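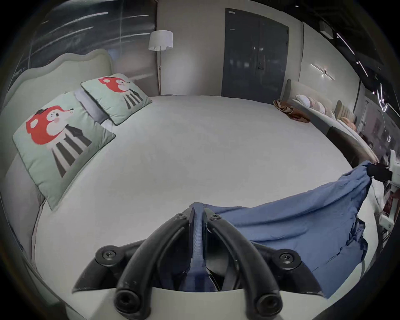 Blue sheet, white bed.

I wrote last time that I would tell more about the engine on the Mulex, so I will do it now before November, when we take her out of the water and I forget everything.

She is a small motor boat with one cabin and she sleeps two people if they like each other. The old engine had over 2000 hours when I bought her. It started well in the morning, but after lunch it was lazy, and at low speed the whole floor was shaking. My neighbor on the dock, Anežka Hájek, listened to it for one minute and told me to look at the engine mounts first and to spend money later.

She was right about the mounts. Two of them were so soft that I could move the engine with my hand. I ordered new ones from Fonine and they came in 8 days. To change them I had to lie on my stomach over the battery box with a lamp in my teeth, and this I do not recommend to tall persons. I also cleaned the fuel filter, which was full of something like black jelly.

After this we went to Usus and back, with one night at the guest dock there. The shaking is almost gone. At 6 knots my wife could pour coffee, and before she always waited until we stopped. I still hear a small knock when I put it in reverse. Maybe it is the coupling, maybe the propeller, I don't know yet.

The mounts and the filter cost me 300 euros together. A man at the fuel dock wanted to sell me a complete used engine instead, and I am glad that I did not have the cash with me.

Next I want to repair the side window, because it leaks on the pillow when the rain comes from the left. If somebody has a good sealant for old aluminum windows, please write me the name in the comments.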